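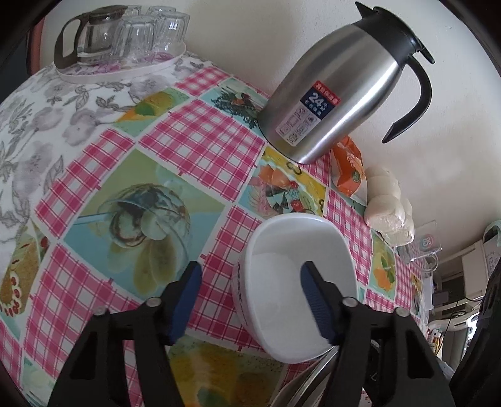

Kitchen Table Evenings: Where We Are Since February

Hi Yvette,

You asked for something short and readable this time, so I'm skipping the grant template and just writing to you the way I'd talk (you can blame yourself if it rambles!). As you know, the Skirkside program is for couples who are still married, still under one roof mostly, and have gotten out of the habit of talking to each other. We meet over supper, we eat first, and then we work through one topic a night. That part hasn't changed.

What has changed is the where. We had 10 couples signed up and got through 2 evenings in person at the hall before we had to close the doors in March. I panicked for a weekend and then we moved everybody to video calls. Each couple cooks at home, props the laptop up somewhere, and we all eat "together." I was sure half of them would drop out. We lost one couple, and they called to say it was his work hours and could they please come back in the fall. I told them of course.

Some things I've learned that I want you to know about, good and bad.

The money talk went better on video than it ever did in the hall. My guess is people had their own bills right there in the drawer and could go get them. One husband got up and came back with a shoebox, and his wife had never seen what was in it. They muted themselves for quite a while. When they came back on they both looked tired, but she asked me for the budget sheet, and they've been filling it out on their own since.

The evening on apologizing was a flop. I had planned for each pair to practice on something small, and you can't really do that with other people's faces lined up across the screen. Next time I'll give the instructions, send everybody off the call, and have them come back for dessert. Triralthorpe Family Center tried it that way with their parenting group and said it was fine, so I'm stealing it.

Also, three couples have asked for one-on-one calls with me. I can handle 2 a week on top of the group. The third is with Pastor Vondráček for now, and he's been very generous, but he has his own people to look after and I don't want to lean on him past the summer.

Now the money. We've spent $1,595 of the grant so far. Most of that is workbooks, plus the hall deposit (they're letting us carry it over, thank goodness) and the video subscription. The supper budget is barely touched, and I'd like your okay to move it over to grocery cards. A couple of our families have had hours cut and I know the cooking is getting harder for them. They won't ask, so I'm asking.

We have 3 evenings left: in-laws, being alone together, and what to do when one person wants to quit. I'm nervous about that last one and I've already rewritten it twice. If the folks at Plarkumau still have that old handout on separation, would you send it my way?

Call me anytime after supper. I'd love to hear what you think about the grocery cards before the next order goes in.

Posted May 14, 2020

3 shares | 2 comments

Recent updates
Why we eat before we talk
Notes from our February kickoff
Workbook pages you can print at home

Contact the Skirkside program office | © 2020 Skirkside | Back to top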